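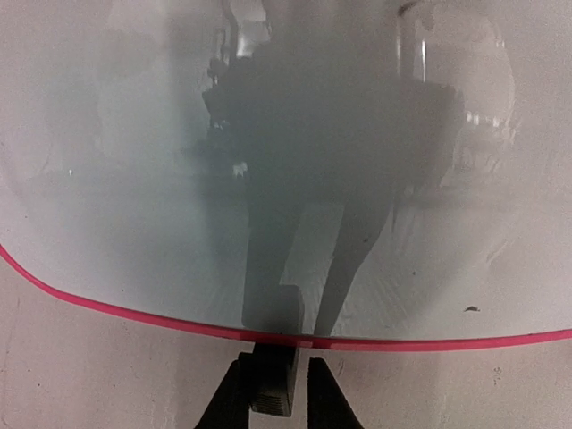

Search this blog Search Go

Last updated: May

So I did a thing I swore I would never do and spent a whole evening at the Skarovville town council recount. Two folding chairs, one bag of pretzels, and me in the back row with my knitting.

If you don't live here, the short version is that Ingeborg Pfister has held the Third Ward seat for 32 years. I was in middle school when she got in. She ran unopposed so many times that I think a lot of people forgot there was a line for that race on the ballot at all. Then Flurina Thaler filed in the winter, knocked on what felt like every door between the creek and the old Bina warehouse, and on election night she was up by 7 votes. Seven! I have more cousins than that in the ward, and I know for a fact that two of them stayed home.

The recount was in the library basement, which still smells like the flood. Svenja Camenzind from the clerk's office ran it, and I want to say publicly that she was great. She read the rules out loud before they started, and then she read them again when Engelbert Plattner came in late and asked what the rules were. Engelbert was there for Pfister's side. He objected to a ballot with a coffee ring on it. He objected to one where the oval was filled in with green ink (allowed, it says so right on the instructions). Thaler's person objected to a couple too, to be fair, including one where somebody had written "no thanks" next to both names, and I kind of loved that one.

It went on until almost 10 pm. The absentee stack was the one we were all waiting for, 289 ballots, and it took forever. At some point the heat shut off and I put the sleeve I was knitting on my arm, needles and all.

Final result: Thaler by 5. So the margin shrank but she won, and Pfister walked over and shook her hand before Svenja had even finished signing the sheet. I got a bit teary. I've voted for Ingeborg more than once and I didn't this time, mostly over the Plinuretti lot. I still don't understand how that rezoning went through with one hearing at two in the afternoon, when most of the street is at work. I wrote to her about it twice and got the same form letter back both times.

Thaler says she'll push for evening hearings. Great! I'm going to hold her to it. Ursina Prantl is already asking who gets Ingeborg's spot on the parks board, and I'd guess that one gets ugly before the summer's out, because the dog people and the softball people both want it.

Over 40 comments on my last post about the rezoning, by the way, and I've read them all. Please stop fighting about the Karimi bakery's parking in there. It's a separate issue and I'll get to it when I've had some sleep.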